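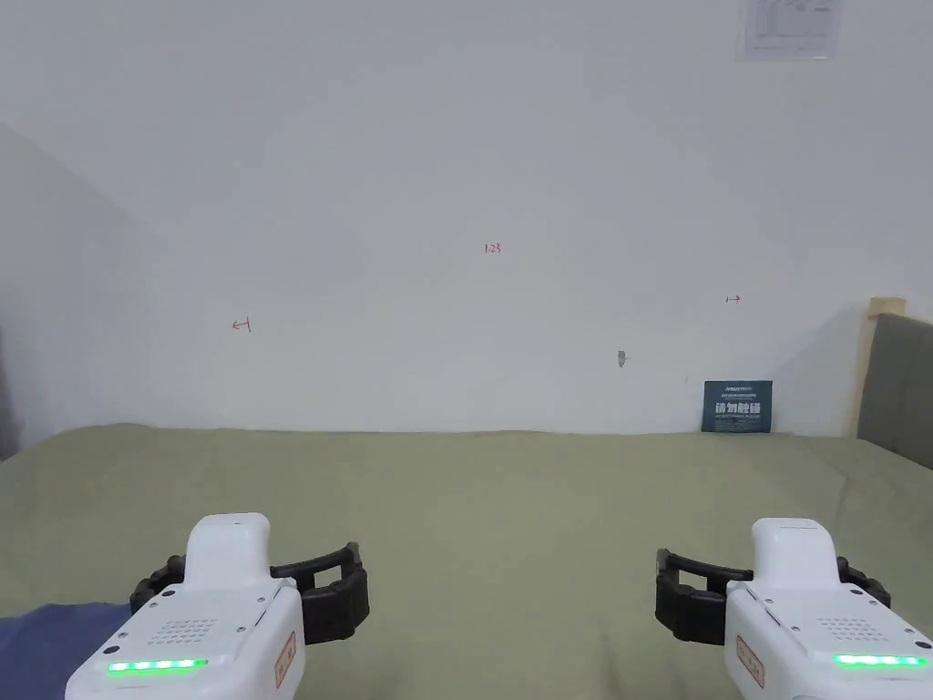 3.2 Gathering the examples

Print this article | E-mail this article
Search this site Enter keywords Go
Posted April 16, 2021 by the Dorico group

Figure 1. Both grippers open over the green cloth, with nothing in the jaws.

I'll own up to a soft spot for this part of the work, so bear with me if I go on a bit. Kalon learns from people doing ordinary jobs by hand, and for the bedroom set (we did kitchens back in October, see Section 2) that meant a great deal of cloth. Each example is one go at one small job, with a gripper in each hand, from the moment the jaws come in over the bed to the moment they back out again. We kept 861 of them. Another 63 were thrown out, mostly for dropped tracking, and I was sorry to see a few of those go -- they had some lovely folds in them!

The start matters more than you'd think. We asked everybody to begin with the jaws open and facing each other, as in Figure 1, and to hold still for 2 seconds before touching anything. That pause gives us a clean point to line up the two streams, and it makes cutting the recordings so much easier (I did the cutting, so I'm biased).

We changed the covers between blocks of 50 examples. Plain cloth is harder than it sounds, as a fold in one dull colour gives the model very little to hold on to, and the early versions of Kalon would happily close on thin air a hand's width from the edge. We also stopped tidying up first. Our first few blocks were far too neat, and a model trained on those alone got in a dreadful muddle the moment a phone or a towel turned up on the bed. So now things stay where they are, and the person holding the grippers works round them.

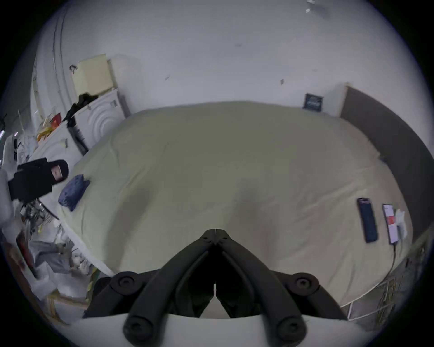

Virág read a draft of this section and wasn't convinced. Leaving the clutter in is fine, the note said, but then you can't tell whether the model is learning to fold or learning the room, and you ought to hold back whole rooms for testing instead of single examples. Fair point, and we've done just that: the Fondell rooms were kept out of training altogether, and every score in Section 4 comes from those.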